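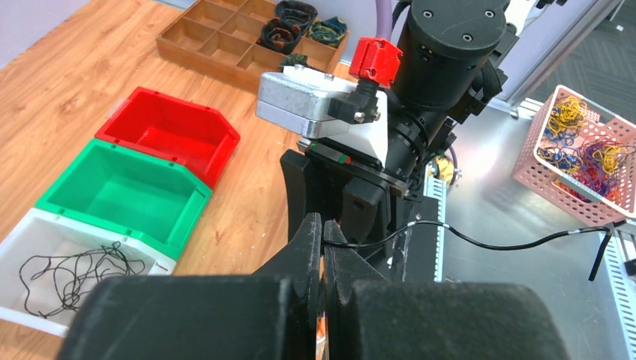 How do I get old wallpaper off plaster walls without wrecking the plaster?

Score it, soak it with hot water, wait longer than you want to, and scrape with a wide dull knife held nearly flat. If it fights you, soak it again.

More detail, as it's my thread. We bought a house in Kerwood with six layers of paper in the dining room. The top one is vinyl with teapots on it. I've been at it for two evenings following the advice above, which came from my father-in-law by phone, and I have cleared a patch the size of a pizza box. The layers underneath have the texture of a cereal box somebody left in a sink. Is there a faster way, or do I just learn to love teapots?

posted by teapot_hostage

The vinyl is your problem. Water can't get through it, and scoring only makes little holes for the water to ignore. Get a corner up and peel the vinyl off dry. It often comes away in big, satisfying sheets and leaves the paper backing on the wall. Then soak the backing.

For the rest, rent a steamer. The hardware store in Jarncombe had one for $18 a day when I did my hallway. Hold the plate on one spot until the paper darkens around the edges, move over, and scrape where you just were. Don't park it in one place while you answer the phone - I loosened a dinner-plate-sized piece of plaster that way, and it had been up there minding its own business since before my grandmother. 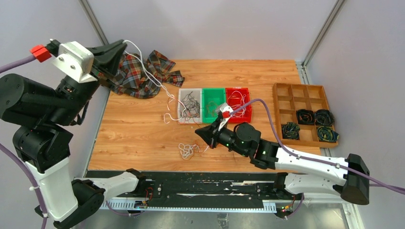
Once the paper is off you still have paste on the wall. You won't see it. You will see it later, when your new paint crackles like a dried-up pond. Wash with warm water and a sponge, change the water when it looks like soup, then do it again. Let the wall dry overnight before you decide it's clean. If it feels slick under a wet hand, there's still paste.

Cover the outlets and shut off the power to the room before you start. And if the house is old enough for six layers, test any paint underneath for lead before you sand a thing.

posted by mrs_plaster

Fabric softener and hot water, 50/50. Works great, smells like a laundromat for up to a week. My wife says longer.

posted by grosura_gus

Skip the softener. It leaves a film and you have to wash that off too, so now you're cleaning up after your cleaner. Plain hot water and a drop of dish soap did fine for me.

Also, save a piece of each layer. I framed mine. The teapots can go in the trash.

posted by lathandlime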